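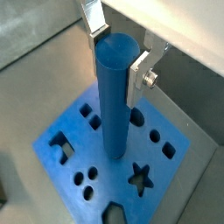
A blue rod over the shape board, with two of the square holes to its left.

The shape sorter won't die. Every May the toy catalogs land with their lights and songs and apps, and every May somebody's kid is on the floor with a board full of holes, trying to get the wrong peg into the oval one.

I spent an afternoon with a pile of them at Jinden, a toy library that lends out more than 30 boards and gets them back dented, chewed, drawn on. Scuffs are fine. Missing pieces are the trouble. A board with no cylinder goes in a drawer and waits for a match from some other broken set.

Prices run all over. The Iteneck board is $13 secondhand, 25 new. Chunky, heavy, loud on a tile floor. The Wosutholm one costs 20 and has tighter holes — too tight for a two-year-old on a bad morning, great for a four-year-old who likes a fight.

Color is the real argument. Some sets paint every shape differently, so kids match red to red and never look at the edges. Others go one color all over. Blue peg, blue board, no hints. Slower going. More yelling. I like them better.

Long pegs are good too. Easy to grab, easy to tip, and a kid has to get the thing standing up straight before it'll go anywhere. Short ones just get mashed in with a palm.

Buying used? Try every peg in every hole before you pay. Erdem, the swap shop two streets over, lets you dump the whole box out on teh counter. Bring a bag, thier boxes are usually shot. And check under the couch at home first. Mine was there, with a sock.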